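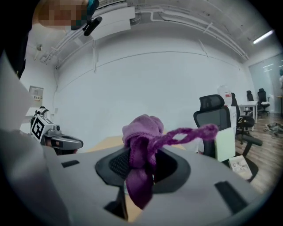

kincaid_a
Drying hand knits at home when you have no yard, no balcony and a landlord with opinions about nails. I've been knitting for eleven winters and I still drape everything over furniture like a Victorian with a fever. Radiators are out (I felted a cowl once and we don't speak of it), so it's chairs. My current favorite is a light gray office chair, where the small purple thing is heaped over the mesh opening in the backrest, cord hanging off to the side. My theory is that air gets in from behind. Is this a method or a bad habit?

rostetti
Bad habit. You've got it in a bunch! Air can't get at a bunch. Lay it out on a towel, pat it to size, walk away, come back tomorrow. The chair is for sitting.

kincaid_a
The towel goes on the floor and the floor belongs to the cat.

teo_villanueva
Going to disagree with rostetti here. For something that small the chair is fine, just don't leave it in a lump. Open it out flat across the mesh so there's air on both sides. I dried 248 squares for a blanket over chair backs one February, a few at a time, and not one came out crooked. Well, not from the chairs.

starwood77
Is it a sock or a mitten? Asking because it matters. A sock you can hang by the toe. A mitten wants to lie down.

kincaid_a
It's a Schrödinger's knit until I make the second one.

rostetti
248 squares over chair backs and you trust your sense of straight? I've been doing this a long time too and gravity has never once improved my gauge. Wet wool stretches. Put the cord up on top as well, or you'll end up with a longer cord than you knitted.

teo_villanueva
It's a cord. A longer cord is more cord.

watwood
Mesh sweater rack, folds flat, goes over the bathtub. I got mine secondhand and it's outlasted two bathtubs. Also check the chair for snags before you put anything nice on it - slots and plastic edges love a loose stitch.

kincaid_a
Ordered a rack. The chair has been told it's going back to being a chair, and I'll squeeze things in a towel first like a grown-up. The cat is already measuring the rack.

rostetti
Thank you. Flat, though.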